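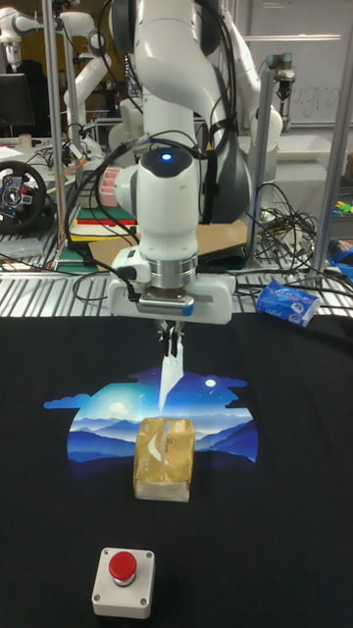 Call for participants: Simley Pollen Diary, second season

460 shares

The Simley Pollen Diary is recruiting adults with seasonal hay fever for a twelve-week symptom study in the Wihongi valley and the township of Simley. The study compares daily symptom scores with pollen counts from two fixed samplers, one on the valley floor and one on the ridge. Grass pollen is the main interest. Plantain and birch are counted as well but will be reported separately.

The first season produced 3,842 usable diary entries. Most came from the township, and the ridge was too thinly covered for the two sites to be compared. Residents of the ridge roads are therefore especially encouraged to apply.

Who can take part

You must be 18 or over, live within the study area for the full twelve weeks, and have had hay fever symptoms in at least two of the past three years. A doctor's diagnosis is not required. You may keep taking your usual antihistamine or nasal spray, provided each dose is entered in the diary. People who began a course of desensitisation after January are not eligible this season. Shift workers are eligible but should tell us their roster pattern when they apply.

What is involved

Each evening you score sneezing, blocked nose, runny nose and itchy eyes from zero to three, and enter your hours outdoors to the nearest half hour. The entry is made in Sivent, a web form that works on any phone, or in a paper booklet. Please choose one method and stay with it. Entries can be corrected until noon the following day, after which they are locked.
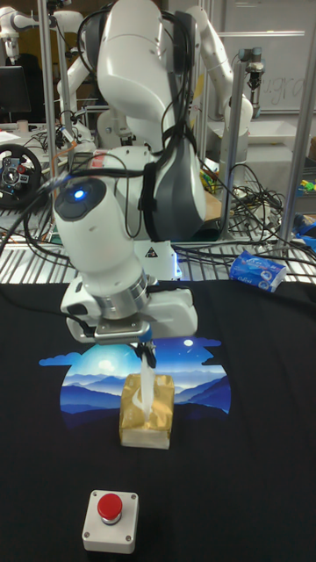

Delwyn Kerslake asked at the information evening whether a missed day should be filled in later from memory, as she had done in the first season. It should not. Leave the day blank. Gaps are handled in the analysis, and a remembered score tends to drift towards whatever the person feels at the time of writing. A participant may miss up to ten days and still be counted as complete.

There are two short visits to the Simley hall, one at the start and one at the end. The first includes a skin prick test for six common allergens. Antihistamines must be stopped five days before the test — sprays may be continued. Anyone who can't safely stop their tablets can skip the test and keep the diary only.

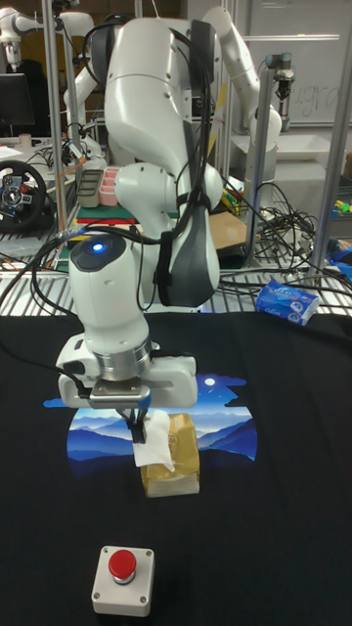

Travel to both visits is reimbursed at a flat rate per household. There is no other payment. Participants receive their own skin test results on the day and a plot of their scores against the local count once the season's data have been checked.

Privacy

Names and addresses are stored apart from the diary entries. Addresses are reduced to a grid square before analysis. You may withdraw at any point and ask for your entries to be deleted, up to the date the data set is closed.

How to apply

Send your name, street, age and preferred diary method to Lilibeth Buenaventura, study coordinator, at the Simley hall office. Questions about medication go to Rangi Hollis at the same address. Applications close when the ridge and valley groups are both full.

Share this notice | 2 comments

This site uses cookies to remember your settings. Accept | Manage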